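Shared workspace: the black table and how to fold on it

From the Clesham workshop newsletter, Mar 25, 2025
Compiled by Merja Karppinen

The large black table in the open room is now the standard surface for garment folding. It was chosen for contrast. White cotton on a pale top loses its outline under the window light, and the hem and the sleeve seams are then hard to find. On black the outline reads clearly from either side of the table, even when the shirt is in a heap.

The area at the window end remains as it was in September. The chairs and low table stay where they are, and the small black bin stays on the floor behind the folding area. Stands and tripods may remain standing, provided there is a clear path to the bin. 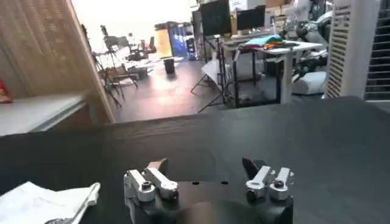

The black tabletop and the open room beyond, with white cloth at the near left corner.

Pravesh Joubert has revised the folding sheet, now sheet 22. The old version assumed that a shirt arrives flat. Most arrive bunched, and the first part of the work is opening them out. The revised order is as follows.

Place the garment near the middle of the table. Find a free edge before lifting anything. A raised fold in the centre of a heap is easy to grip but usually belongs to the body of the shirt, and pulling on it moves the whole heap without opening it. Work outwards from the hem or a shoulder seam. The neck label, where there is one, is the quickest way to tell the back from the front.

Once an edge is held, draw it towards the nearest side of the table and lay it down. Repeat with the opposite edge. Smooth from the centre to the sides with a flat palm, using light pressure. Heavy pressure drags the cover as well as the shirt. If the cover shifts, stop and reset it, as a ruck underneath will show up as a crease in the finished fold.

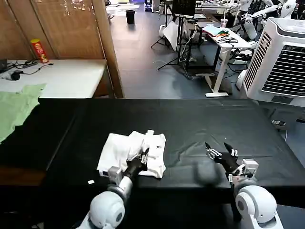

With the shirt flat, turn it face down. Fold each side in by a third, sleeves laid back along the fold, then bring the hem up to the collar. The finished width for adult sizes is the width of the Restine card. Shirts that come out wider than the card should be opened and refolded from the side folds, not tucked at the edges.

Three points on upkeep. Lint and small scraps should be picked off the black surface between garments; they transfer to white cotton and are tedious to remove later. The side table is for personal items and cables, and nothing from it should migrate to the folding surface. Coloured cloths are to be kept at the end of the table, away from white work.

Printed shirts need a little more care. Large lettering is stiffer than the cotton around it and resists a fold placed across it. Eglė Vaher tried several positions and recommends putting the cross fold just below the print where the length allows. Where the print covers most of the front, fold with the print outwards and leave the stack unweighted. Do not smooth across the letters with a fingernail or a card edge.

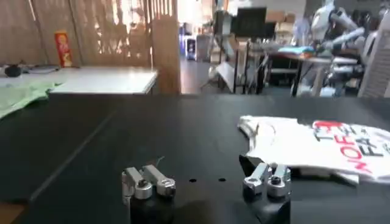

White T-shirt with red and black lettering, partly crumpled, on the black surface.

The Grellis batch stands at 336 shirts folded out of 402. The remainder are mostly printed and will be done to the revised sheet. Copies are kept in tray 3 with the Restine cards. Corrections to the wording should go to Pravesh, and requests for table time to Ruth Palomino.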